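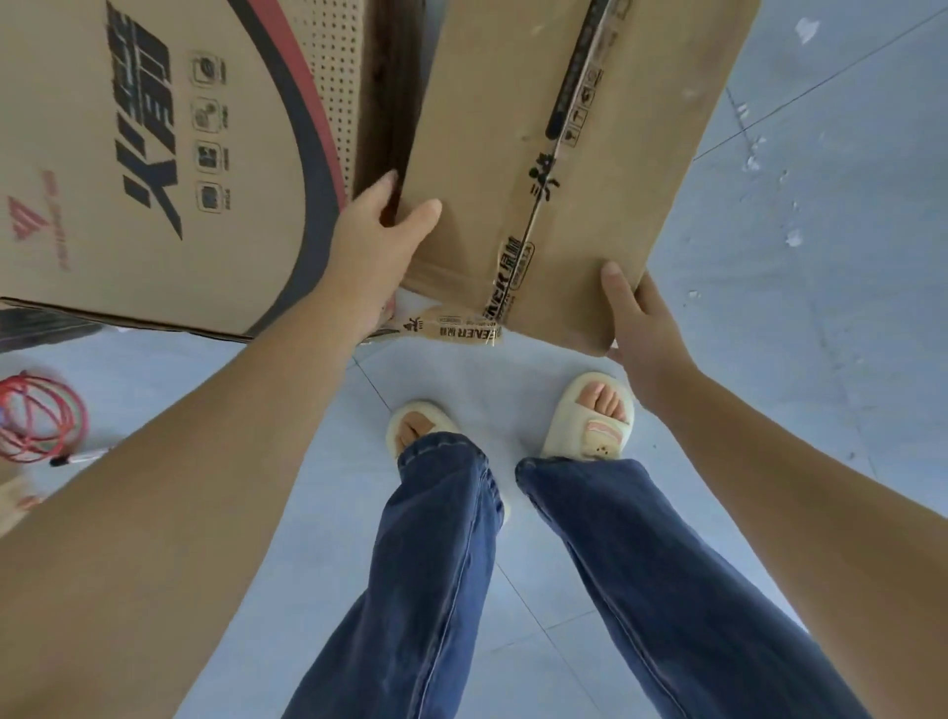

Box day again. I said I'd be done with all the cardboard by July and well, no.

Quick post, I have about an hour before I need to eat something. The back room is where everything lands when I don't want to deal with it, so that's where I started. Shoes off, wait no, shoes on, I have dropped enough boxes on my toes.

Rules this time. Tall skinny ones stand up along the wall. Big flat ones go behind, leaning. Anything with a busted corner gets cut down and goes out with the recycling. That's it, no fourth rule, last time I had a whole color system and gave up before lunch.

The tape though. Printed packing tape is the worst, it lets go at one end and then hangs there and sticks to the next box, and to my sleeve, and once to the cat. I used to peel it all off. Now I just press the end back down and move on. If it's going to recycling I slit it and leave the rest.

Found the box the Trivholm shelf came in, which I was sure I'd tossed. Also a Nokix lamp box with 40 little bags of screws in it?? No idea. They're in a jar now.

Things I'm keeping boxes for: the lamp, the fan, the good plates (if we ever move). Everything else goes. I mean it. Probaly.

Still to do: sweep, wipe down the floor, find the box cutter I had in my hand five minutes ago. Paper recycling goes out 21st November so it all has to be flat by then. More later if my back holds up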